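Staltdale Supper Club – Questions We Keep Getting

Last updated: August

We use cookies to remember your settings. Accept | Manage

How do I join?
Send Kolbrún Østergaard a note through the contact form. Membership is capped at 12, so expect to wait until somebody moves away or takes up golf.

What does it cost?
$199 a year. Groceries are extra, and the host of the month buys them. Hosts who serve lobster have only themselves to blame.

Can I bring my own wine?
Please do. The club's taste in wine is best described as thrifty.

I can't cook. Is that a problem?
It hasn't stopped anyone yet. You host once a year, and soup counts as dinner – so does a very large omelet.

Do you cater to allergies?
Yes, if you tell the host a week ahead. Telling them over dessert is less useful.

What if I break a dish?
Own up and replace it. We stopped trying to match the set years ago.
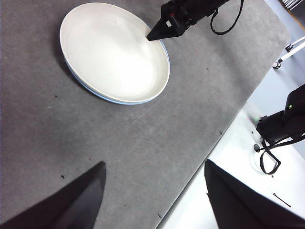
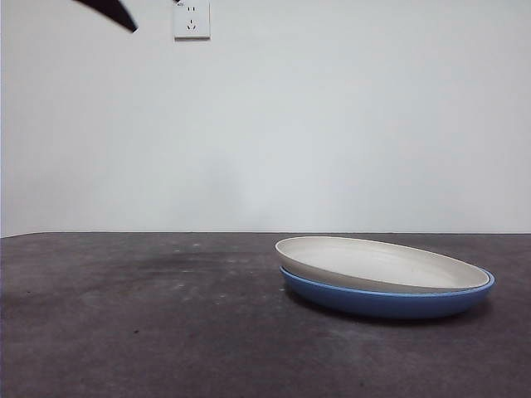

When does dinner start?
At 7 p.m. Giseo Street parking fills up by 6:30, and the walk from the Katoven lot is all uphill.

Can I bring my kids?
Twice a year, at the picnics. They get their own table and generally behave better than ours.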